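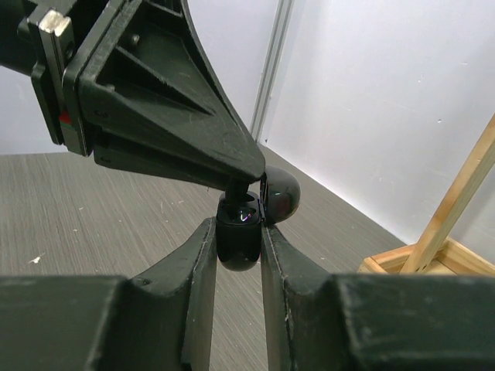
Earbuds are the smallest thing I own that I panic about, and judging by my inbox I'm in good company. I started writing up my cleaning routine after my third pair went scratchy and quiet, and the same questions keep coming in, so I've put them all on one page (last tidied up Sat 10 September). If your buds are glossy black with a rounded body and a second round lobe, like the one at the top, a lot of these answers will be about shine and smudges and that thin seam between the two parts, which I have strong feelings about!

What do I need to get started?

Less than you'd think. A dry microfiber cloth, a soft baby toothbrush, a few cotton swabs and a wooden toothpick if you have steady hands. My kit lives in an old mint tin in the kitchen drawer. I did buy the fancy Skasora cleaning pen once and it was fine, but I lost the cap in a week and went back to the toothbrush.

How often should I clean them?

I do a quick wipe whenever I put mine back in the case (okay, most of the time) and a proper clean on Sunday nights. If you work out in them, do the wipe every single time. Sweat dries into a cloudy film, and on a shiny finish you'll see it from across the room.

Can I just rinse them under the tap?

Please don't! I know, I know, the box says they're sweatproof. Sweatproof and faucet-proof are two very different things. Dampen the cloth, wring it until it feels almost dry, and keep it away from the mesh. Then let everything sit out on a towel for a while before it goes back in the case.

What about the seam?

Ah, my favorite. Wherever two parts of the shell meet there's a little line, and gunk loves it. Run the dry toothbrush along the line, turn the bud a bit, run it again. Don't dig at it with anything metal. I used a sewing needle on my old Plumau pair and left a nice bright scratch I had to look at for two years.

How do I clean the mesh without pushing the wax further in?

Hold the bud with the mesh facing down and brush upward from underneath, so whatever comes loose falls out. Short little flicks. It feels silly and it takes a minute or two. If one side has gone quieter than the other, try this before you decide it's dead, and give it a couple of rounds.

Is rubbing alcohol okay?

On the outside shell I use a tiny bit on a swab, and only when something is really stuck. Not on the silicone tips, they go tacky. Pull those off and wash them in warm water with a drop of dish soap, and let them dry all the way. Overnight is good. Philomena Bawa wrote in to say she dries hers on golf tees stuck in a sponge, and I've copied her ever since.

Mine are so slippery I keep dropping them. Any tricks?

Yes! Pinch the longer part from both sides, low down, and leave the round part alone. It's the round part that shoots out of your fingers. And clean them over a folded towel, never over the sink. I have fished a bud out of a drain trap exactly once and that was plenty.

Do I have to clean the case too?

You do, sorry. The lint from your pocket ends up in the wells and then on the charging contacts. A dry swab gets most of it. My Likard case wouldn't charge the left bud all through May, I was ready to throw the thing out, and it was a wad of sweater fuzz the size of a lentil.

How do I get rid of fine scratches?

I haven't found a good way. Polish made mine look hazy and I wouldn't do it again. A clean cloth makes a glossy shell look a lot better than you'd expect, so start there. And don't keep them loose in a bag with your keys.

Can I send you a question?

Sure, use the form in the sidebar. I read everything, but I'm slow, and there are 29 messages ahead of you right now. If it's about replacement tips, tell me the model and which size came on it out of the box, or I'll only have to write back and ask.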